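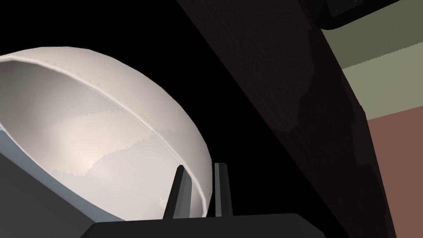 How long should you soak dried chickpeas before you cook them? Overnight in plenty of cold water, and a little longer if they have been in your cupboard since last year.

I wrote that answer to four people this week, so I make a thread of it. I learned to cook beans in a language which I did not speak well, from a neighbour in Kustarar, and some of my mistakes came from the dictionary.

First mistake. She said "cover them" and I put a lid on. She meant water, the height of a hand above the beans. In the morning the top half was still like gravel.

They drink more than you expect. If you wake in the night, look at them and add water. If you sleep well, add too much at the start. Nothing bad happens.

Salt. Many people are afraid of it. I put one level spoon in the soaking water and the skins come out softer. My mother-in-law disagrees and her beans are also good, so do as you like.

Bicarbonate: a pinch, only if your tap water is hard. With more than a pinch the taste becomes soapy. I have eaten this soup. I had guests.

In July the kitchen is warm and the water can start to smell a bit sour by morning. Put the bowl in the fridge - it takes longer but it is safe.

Throw the soaking water away, rinse, start with fresh. My plants get the old water if I did not salt it.

Cooking: bring to the boil, take off the foam, then keep it so low that only a few bubbles come. Mine took 52 minutes last Sunday. The bag before that needed almost two hours, same brand, same pan. Age of the bean, I think.

Red kidney beans are a different matter. After soaking they must boil properly, hard, for at least ten minutes, before you turn the heat down. Please do not put them raw in a slow cooker. This one is not about taste.

Lentils you do not soak. I did it for eight years because I thought the word "pulses" meant all of them had the same rule.

How to know they are ready: take two from different places in the pan and press them with your tongue against the roof of the mouth. If one is ready and the other is not, they are not ready.

Cooked chickpeas freeze very well. Dry them on a towel first, or you will get one big stone. I speak as an owner of such a stone.

Tomorrow, if I have time, the soup with lemon from Kustarar. I still have to ask what the green herb is called in English.

We use cookies to remember your settings and to show you posts you may like. Accept | Manage choices

Comments

Trinity Tran
My grandmother put a piece of seaweed in the pot. Do you know if it does anything? I never dared to ask her.

vorka_kitchen
Fridge tip is good, thank you. I lost a whole bowl last summer.

Eltalia
Is the green herb lovage? Tastes like strong celery?

vorka_kitchen
Could also be savory. Waiting for the soup!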